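Home News Series Festivals Contact
Last updated: Friday, 4:15 p.m.

Flurnia orders second season of Kubo

Flurnia has renewed the adult animated comedy Kubo for a second season of five episodes. Maarja Tamošiūnaitė returns as showrunner. Animation stays with Oltetti, which delivered the first season with a crew of 67. Ermelinda Valente and Ott Rozīte will again voice the two leads.

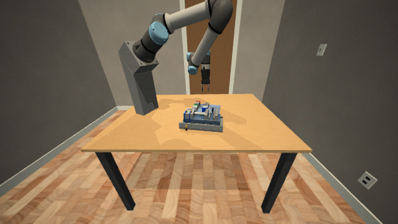

When does the new season air?
Flurnia has set August for the first two episodes - the other three follow weekly.

Scripts are locked for all five. Hannelore Pfeiffer joins as head writer, replacing Godelieve Verhoeven, who moves to a producing role. Episodes keep their half-hour slot, and the order includes an option for a third season.

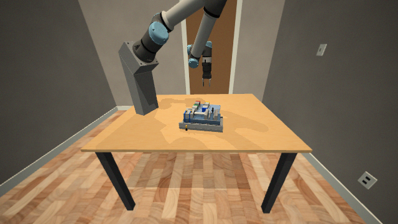 Season two moves most of the story out of the Rostetti family's restaurant and into their apartment. Oltetti is designing new backgrounds for the change of setting. Voice recording starts once the storyboards for episode one are approved.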